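# Talking returns with Darnell Okafor

August 9, 2020

I'd been trying to get Darnell Okafor on the phone since February, and when he finally called me back he was eating a sandwich in his car. "This is my office now," he said. "The real one has boxes in it."

Darnell runs the returns side at Korkmont, which ships housewares and small gifts for a bunch of online shops you've probably ordered from without knowing it. I used to work two buildings over from them, so I knew the name, but I'd never gotten a good look at how they handle stuff coming back. Outbound shipping gets all the attention! I wanted to hear about the other door.

So I started with the dumb question. What happens when I send back a mug?

"Somebody opens it, which sounds simple until you've seen how people tape things," he told me. "Then we've got to figure out whose mug it is. Half the time there's no slip in the box. Or there's a slip from a totally different store – people reuse cartons, and good for them, but it makes for a long morning."

They used to sort all of that on paper. Each client had a clipboard, and the clipboards lived on nails by the dock. Now they're on a system called Nerkard, and Darnell has mixed feelings about it. He likes that a return shows up on the shop's side as soon as it's scanned. He doesn't like the reason codes.

"There are 50 of them," he said. "Fifty! My people use 6. Wrong size, wrong color, broken, changed my mind, never ordered it, and other. I asked if we could hide the rest and I was told that's on the roadmap."

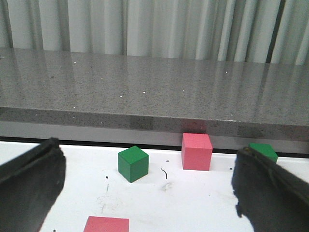
I asked him what his worst stretch had been, figuring he'd say the holidays. He didn't even stop to think about it. It was a week this spring when one client ran a free returns promo and forgot to tell the warehouse.

"We got 3,752 parcels from that one shop," he said. "I remember the number because I had to type it into an email that I then rewrote so it was polite. We ran out of shelf space, then we ran out of carts, and then we were stacking in the hallway by the restrooms, and the fire guy was due."

What saved them, according to Darnell, was Princess Yap. She leads the evening shift, and she got on the line with us for a bit (he patched her in, dropped me, then called back, so there's a gap in my notes). Her fix was to quit finishing every box in one go. Open and scan first, then grade everything later in batches by client.

"Everybody wants to open a box and be done with that box," Princess said. "I get it, it feels good. But you're switching your brain every two minutes. You go from a lamp to a picture frame to a bag of napkin rings. I said, let's do all the lamps."

She also moved the benches. Three of the packing stations flip over to returns after the afternoon pickup, and she had the label printers put on rolling stands so they could follow the work. Before that, people were walking the length of the building for a sticker. I've been that person with the sticker. I sympathize.
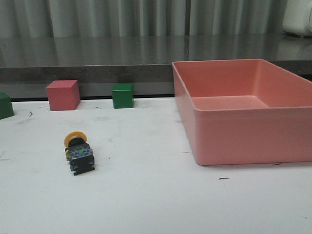 We got into grading next, and this was where Darnell really warmed up. Korkmont sorts returned goods as sellable, sellable with new packaging, and no. The middle one is where the arguments are. One of their clients, Bogdan, will take nearly anything back into stock if the box is clean. Another one, Clondby, wants the item itself perfect and doesn't care much about the carton, because they rebox everything anyway.

"New hires learn one client and then they grade everybody that way," he said. "So you'll find a perfectly good Clondby bowl in the reject cage over a dented corner. We walk the cage every day now. Princess usually finds something."

I wanted to know if he'd ever go back to outbound. He spent years there, and the hours were better.

"No, I'd be bored," he said. "Outbound, you know what's in the box. You put it there."

Then his break was over and he had a truck at the dock. He's promised me a tour once they're letting visitors in again, and Princess says I can grade a pallet if I bring my own box knife.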